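How to label wrist and head video for a shoe rack policy

Clalville Robotics Notes, updated Thursday, April 30, 2026

These are the steps we use to turn raw two-handed recordings into training data for Mutiso, our policy for putting slides and slippers in order on a rack. The same steps should work for any task where a hand goes in close to a shelf. The Tastwood set we train on has 1,853 episodes, all labeled this way.

You need time-synced video from the head camera and both wrist cameras, plus the joint log for the arms and hands. We label in Brornis, but any tool that plays several videos side by side will do.

Step 1. Check the sync

Open an episode and find a fast finger movement that shows up in both a wrist view and the joint log. Step through it one frame at a time. If the two are off by more than two frames, shift the video and save the offset with the episode. Don't skip this for episodes recorded on the same day. Our offsets drifted during long sessions in November and we had to redo 21 episodes.

Step 2. Mark contact from the wrist view

Go through the wrist video and mark the first frame where a fingertip reaches a surface. Use three labels: free, near and contact. A hand close to the edge of a board is the hardest case, as one finger can be down while its neighbor is out past the edge.
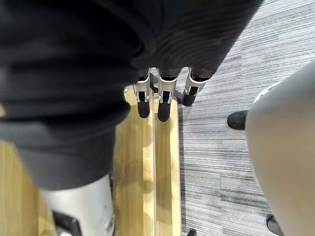

Label each finger on its own. A single label for the whole hand is quicker, but the policy trained that way pressed down too hard on shelves in our tests. If you can't decide between near and contact, look at the motor current in the joint log. A rise that lasts five frames or more counts as contact.

Shadows help too. As a fingertip comes down, its shadow moves in toward it. This works best over pale wood and badly over carpet, so leave the shadow out of it when the hand is off to the side of the rack.
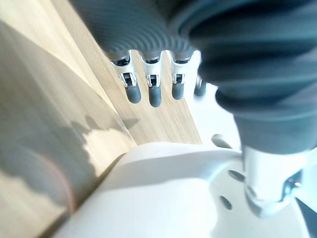
Wrist view with the fingertips over light wood. The hand's shadow falls to the left.

Step 3. Write down the rack state from the head view

Switch to the head camera and pick a frame where the arms are low and the shelves are in clear view. For every slide, enter the shelf, the slot from left to right, the color and which way the toe points. Leave a field blank if you can't see it. Blank fields are masked out in training and cost very little. Wrong ones cost a lot more.

Enter empty shelves as well. The first version of our form had no box for them, and Mutiso could not tell an empty shelf from one that had been skipped by the labeler.

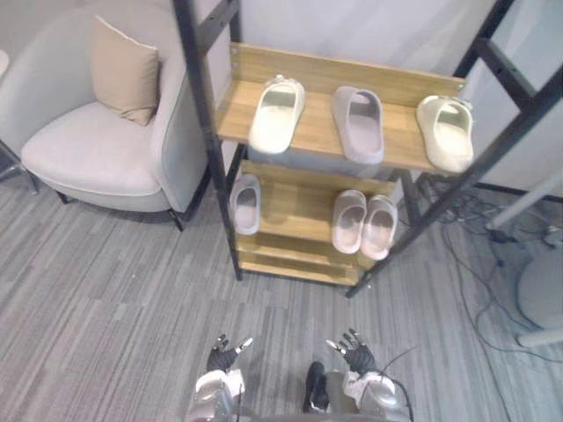

Step 4. Split the episode into parts

Cut each episode into approach, grasp, move, place and retreat. The cut between approach and grasp goes at the first contact label from step 2. The cut between place and retreat goes where the last finger changes from contact back to near.

If the hand reaches for a slide and pulls back without touching it, keep it as an approach and tag it "aborted". We used to throw these away – a mistake, as they make up most of the data on how to line up the thumb before closing the hand.
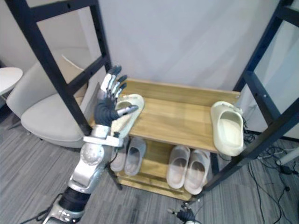
A slide that is tipped on its side gets its own tag, "tipped", for the whole episode, even if the hand never goes near it. Grasps on tipped slides use a different thumb angle, and we sample those episodes at twice the normal rate.

Step 5. Check a sample

Have a second person label 200 parts without seeing the first set. Compare the cut points. We accept a difference of up to 11 frames for place and retreat, and four frames for grasp. If an episode fails, relabel all of it from step 2.

Step 6. Export

Export one file per episode with the sync offset, finger labels, rack state and part cuts. Keep the blank fields as blanks. Older versions of the Brornis exporter write them as zero, and the training script then reads them as "left slot".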